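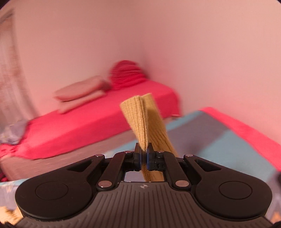
Pulura coaching for a change of life: frequently asked questions

Who is the course for?
For people who feel that their life has become too narrow, after a separation, for example, or when the children have moved out. Our oldest participants were over 60.

How long does it take?
It takes 10 weeks, with one conversation each week and some writing at home. The next group starts in August at our house in Ditholm. 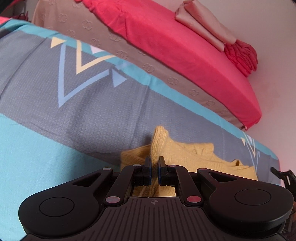
A black gripper with rounded sides

Must I speak in front of the group?
No. You may listen as long as you wish. Groups have at most 5 members, and what is said stays in the room.

What does it cost?
The full course costs 375 euros. You can pay in two parts. This price is valid for bookings made until December 31, 2019.

Is it a kind of therapy?
It is not. If you are in treatment, please speak first with your doctor. 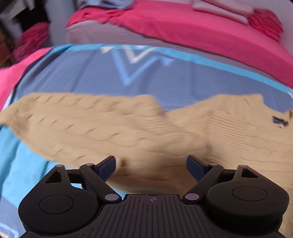 We can also give you the addresses of therapists in Elov and Hemmin, if you would like to have this kind of help during the course or after it.

Can I stop early?
Yes. Write to us before the third week and we return half of the fee.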